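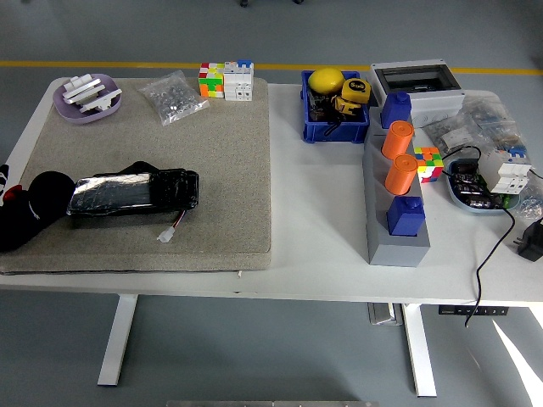

Week 3 notes: small parts, storage and counting stock

Hi all, these are my notes for the session, typed up a bit more neatly than what I scribbled on the board. Bring them with you, I'll keep referring back to them for the rest of the course.

So last time we got as far as what a part number is for. Today is the boring stuff that eats everybody's afternoon: screws, nuts, connectors, little plastic clips. The cheap things! In my years in the stockroom at Boltari I lost far more time to items worth a few pennies than to anything expensive. A motor gets signed for. A bag of washers just wanders off.

The ABC idea

Most of you will have met this in the reading. You sort your stock by how much money goes through it in a year (price times quantity used, so a cheap part you use by the bucket can rank higher than you'd guess). A items get counted often, B items now and then, C items hardly at all. At Boltari we had 621 part numbers on the list and only 76 of them were A items. Please don't memorize that split, your own place will look different.

What I want you to take from it is that C items still need a system. It can be a very lazy one.

Two bins

My favorite lazy one. You keep two bins of the same part, one behind the other. You work from the front bin. When it's empty you pull the back one forward, and the empty bin goes off to purchasing with its card in it. The second bin has to last until the delivery comes, plus a bit extra for bad weeks. That's it, that's the whole method.

The sum for the second bin:

daily use x delivery time in days, plus safety stock

Say you use 30 clips a day and the supplier takes 3 days. That's 90, and then you add whatever makes you comfortable. I'd go up to the next full bag, as opening a bag to take half of it out is silly.

Where it goes wrong: somebody tops up the front bin from the back one. Now you have two half-full bins and no signal at all. I saw this at Wirkurell the month I started there (April, right before the annual count, lovely timing) and it took ages to get people out of the habit.

Bags and labels

Label the bag AND the bin. Bags travel. A label needs the part number, a description in plain words, the quantity when sealed, and the unit. Write "each" or "pack" every single time. I once ordered packs when I meant each, and we were giving away hex nuts for years.

Counting by weight is fine for metal hardware, with a sample big enough to smooth out the differences. I don't trust it for light plastic pieces unless the scale is a good one.

For next time

Read the Dhanial case in the course pack, up to the part about the second warehouse. Then pick a drawer at home or at work, any drawer, and sort what's in it into A, B and C. One page, handwritten is fine. Jot down which items you had trouble placing and we'll start with those.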